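Diary: a letter from Furnon

2024-12-18

Well, the letter came, and it was as cross as everyone said it would be. Two pages, thick paper, signed in blue ink, and the word "regret" four times before I got to the bottom of the first side. I read it standing up in my coat and then had to go and put the kettle on.

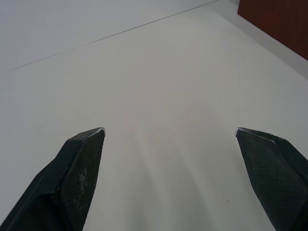
Veronica Husar
Clerk to the Nepia Contact Group, Emstead

For anyone new to these pages, the quarrel is over one line in our funding report. We give out small grants on both sides of the Nepia strait (harbour lights, school boats, a bit of training for the coastguards) and every year the report goes off with a short introduction that nobody has ever complained about. This year's draft called the north bank "the Vilance side". Three words! Furnon has claimed that bank for as long as I've been alive, and its mission in London would like us to know that it has noticed.

What they want is for the line to come out before the report is adopted, and for a note to go in saying that the ownership of the bank is not settled. If we don't, Furnon "will be obliged to look again" at letting our people land there in July. I've been doing this long enough to know that looking again can mean anything from a sulk to a locked gate. The July visit is when we check that the money has been spent on what it was meant for, so a locked gate would be a proper nuisance.

I rang Vilance's office after lunch, which was possibly a mistake. I'd hardly got my question out before a very pleasant young man told me that his government "warmly welcomed the clarity of the draft". So that's one side threatening us if the words stay in and the other side more or less promising to be hurt if they go. He then asked how many copies we were printing. I said 500, as always, and he wanted to know if they might have 213 of them. I still have no idea why 213. I wrote it on the back of my hand so I wouldn't forget to ask.

Then the group itself met at four, in the upstairs room, with the radiator banging away as usual. Thirteen of us round the table, and I think we had at least five opinions before the biscuits had gone round once. There's a feeling among the older members that you never change a text because an embassy has shouted at you, or you'll be shouted at every year. I do see that. But the words were a slip, and I should know, because I'm the one who typed them. I took them from a grant form filled in by the Vilance harbour office and didn't give it a second thought. I owned up at the meeting and went very red.
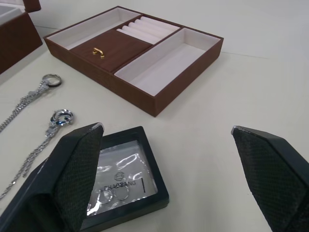 Just call it the north bank and be done with it, came a voice from the window end, that's what the fishermen call it and they've never sent anybody a letter.

There was a bit of laughing, and then a longish quiet, and I could see people trying it out in their heads. It's what the reports used to say, too. I went down to the cupboard and dug out the one from 2000, and there it was on the first page, "the north bank" and "the south bank", no owners given for either. I brought it up and passed it along, and it came back with tea on it.

We didn't vote. The chair wants a night to think and would like me to draft two replies, one to each side, saying the same thing in the same order so that neither can hold theirs up as the better one. Have you ever tried that? I'm on my fourth go. Furnon's spelling of the strait has an extra h and Vilance's hasn't, so even the first line is a bother, and I've ended up writing "the strait" all the way through like somebody avoiding a neighbour's name.

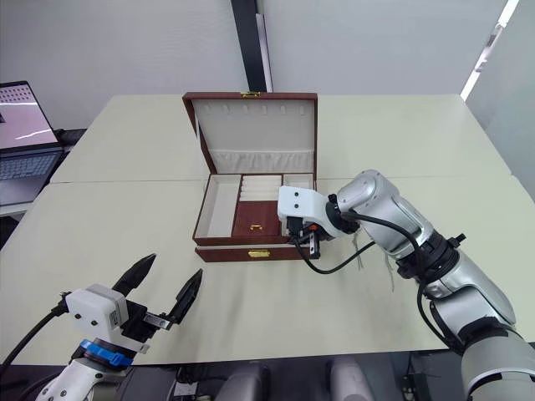

Later, at home

Had soup and tried again. I think the tone is nearly there now, polite without grovelling. I've taken out "deeply", put it back, and taken it out again. I haven't mentioned July in either letter, though the chair may want it in, and I can see the case for asking straight out whether we're still welcome.

The printer needs the final text by noon tomorrow or we lose our slot until the new year. I must also ring the pleasant young man back about his 213 copies, and find out who keeps putting the old reports away in the wrong order.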